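Surface water drainage charges: what small businesses should check
Speaker notes, Plodness traders' breakfast, 24 May 2022
Running time 20 minutes plus questions. Handout to go out at the end.

Opening

Thank the hosts. Say who Plellard is in one sentence: we check utility bills for small firms. Then straight in.

Ask for hands up: who has read the second page of their water bill this year? Whatever the answer, carry on. The second page is where the drainage lines are.

Say what the talk leaves out. I won't be going through switching supplier. That was the January talk and the notes from it are still on the website.

Section 1. What surface water drainage is

Rain falls on your roof, your yard and your car park. If it runs into a public sewer, somebody has to take it away and deal with it. The charge for that is surface water drainage.

It is separate from the wastewater charge for sinks, toilets and washing. It usually has its own line on the bill.

The meter has no bearing on it where the charge goes by site area. A shop that uses hardly any water can still pay a large drainage charge if it has a large car park. Pause here. People tend to ask about this straight away, so take one question if it comes.

Section 2. How the charge is worked out

Three methods are in use, depending on where you are:
Site area, put into bands.
Rateable value of the premises.
A fixed amount, or one tied to the size of your meter.

Find out which one applies to you before doing anything else. It should be in the charges scheme. If you can't find it, ring your supplier and ask them to put the answer in writing.

Worked case, area banding. Hunum is a joinery workshop with a yard at the back. It was billed for a site of 800 square metres. The boundary had been drawn from an old map and took in a strip of land that was sold years ago. The right figure was 300 square metres, and that put it in a lower band.

Don't give a saving in pounds. Bands and rates differ from area to area and people will write the number down.

Section 3. When you may not have to pay

If none of the rain from your site reaches the public sewer, you can normally apply to have the charge taken off. The usual cases are:
Soakaways in the ground.
Pipes running straight to a river, stream or ditch.
Land where the rain simply sinks in.

If part of it drains away by itself, some companies give a part reduction and some don't. Check the scheme.

Latuheru is the one to mention here. It is a garden centre with a gravel car park and a long unmade track. The buildings drain to soakaways and the track to a ditch. The claim went in with a site plan and a drainage drawing, and the company sent an inspector. 77 days from form to decision.

Section 4. Making a claim

Have these ready:
A recent bill with the account number and the supply point number.
A plan of the site with the boundary marked.
A note of where each downpipe and yard drain goes.
Photographs of the drains and soakaways, if you have them.
Lease or title plan if the boundary is wrong.

Send it to your supplier. They pass it on to the wholesaler, who makes the decision. Keep a copy of everything and ask for a reference.

Backdating. Rules vary. Some companies only go back to the start of the charging year in which you apply. Tell people to apply first and argue about earlier years afterwards.

Tenants: look at who is named on the bill. If the landlord pays and recharges you, the claim has to come from the landlord.

Section 5. Questions that usually come up

Do I need a surveyor? For a small site, usually no.
Can the charge go up? Yes. If they measure again and the site is larger than they thought, it can move up a band. Measure it yourself first.
Does highway drainage come off as well? Often not. It is a separate charge in many areas and covers water from public roads.

Close

Point to the handouts by the door. 100 printed, so one each. Details for the bill check are on the back page.

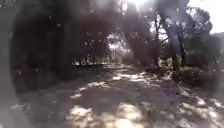 Dirt path through woodland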